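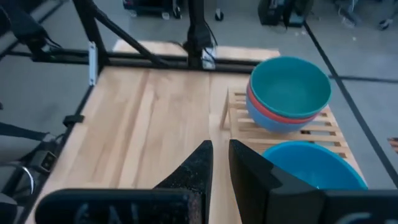

2 min read

Bowls on a rack: how do we get the arms to stack and unstack reliably?

Posted by clekasico_club in Student Projects

Hello everyone, and thank you in advance for reading this, as I do tend to go on a bit! I help run the after-school robotics club at Drernelport and this term our older group have taken on a tidying-up task with two arms. The idea is simple enough on paper: bowls in different colours start out spread over the table, and the arms have to put them on the wooden rack and, in the second half of the task, stack them. We've been at it since September and the students are as keen as ever, bless them, but we get stuck at the same two places. The gripper either comes down a little too far over the rim and knocks the bowl, or it gets a lovely grip and then the bowl tips as it's lowered onto the next one. Our demo is on Sat 13 January and I'd dearly love them to have something to show their families. We have 200 recorded runs so far. Is it more practice we need, or are we doing something daft?
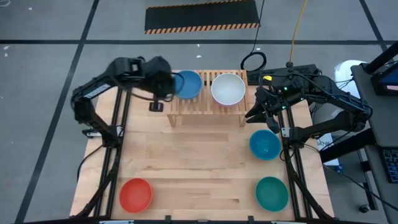
Blue and white bowls on the rack, three more still on the table.

Unnur Bach

What a lovely project, and please pass that on to your group! We did something very similar with cups at Wosten and I recognise both of your troubles. For the rim, get whoever is driving the arm to pause a moment above the bowl, fingers open, and then come straight down with one finger inside and one outside. Ours used to swoop in sideways in one go and it was a coin toss every time. For the tipping, try gripping the bowl at the side nearest the arm, and let go only once the bottom has settled. It feels painfully slow when you're standing there watching, I know, but the runs come out so much more alike.

I'd also go through those 200 and take out the messy ones before you record any more. We started with 1000 and ended up much happier after a good clear-out (a whole wet weekend and a great deal of tea went into that). Do let us know how the demo goes!

bundgaard_pete

more data. also check your gripper pads, ours went shiny and everything slipped

Moss_and_Wire

Agree with Unnur about pausing. One thing I'd add is to decide which arm does which side and stick to it. Our students kept swapping halfway through and we had 7 different ways of doing the same job. Smallest bowl goes on last, obviously, but do write it on the whiteboard anyway.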